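Grekstead Early Years Centre
Progress report to the Savmont Fund, period ending March

The centre enrolled 117 children this period, and 23 families used the new subsidised places. Attendance in the morning program held steady through the winter. Two educators completed their diploma and have moved to permanent positions.

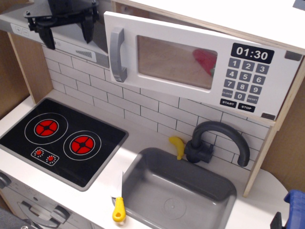

Play kitchen with range hood and microwave.

Work on the outdoor area is behind schedule. The drainage contractor, Yadav, found that the old pipe beneath the sandpit must be replaced – a cost of $1,000 that was not in the original budget. We ask that this amount be moved from the travel line.

The parent evenings at Gikness Hall will continue next term.

Afonso Moreira
Centre Director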